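Stastthorpe Library Extends Parcel Pickup Service Through January

30 August 2026

The Stastthorpe Public Library will continue its parcel pickup service through the end of January, the library board announced in a statement. The service, which allows residents to have mail-order packages held at the Okoth Street branch, had been scheduled to close at the end of the summer.

According to the board, 2,406 parcels were collected from the branch during the trial period. Residents of apartment buildings without a front desk made up the largest group of users, followed by people who work night shifts.

"The level of use was higher than the board had planned for, and the decision to extend was unanimous," said Győző Takács, director of the library. "We will review the service again in the winter, when the cost of staffing the counter is clearer."

Parcels may be sent from within the country or from abroad. Overseas orders of tea, books and clothing have been among the items most often held, and the library asks residents to check such packages for torn cardboard or lifted tape before signing for them. Claims for damage must be made to the sender or the carrier.

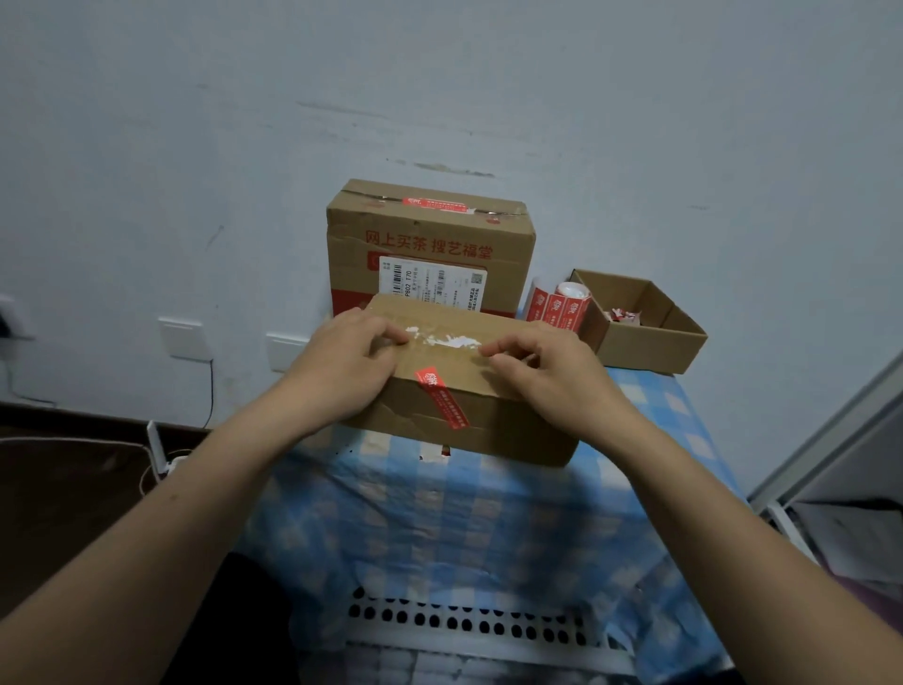

Changes to fees and storage

The first 3 parcels held for a cardholder each month will remain free of charge. A small handling fee will apply to any further parcels and may be paid at the counter or through the library's online account page.

Storage space at the branch will be increased from 64 shelf places to 100. The additional shelving will be supplied by Flonley, a local furniture firm, and installed in the former periodicals room. The reading room will remain open during the work.

Packages not collected within ten days will be returned to the sender. Food that must be kept cold, live plants and medicines will not be accepted.

Residents of Jesport who hold a Stastthorpe library card may also use the service. Registration forms are available at both branches, and current users do not need to register again.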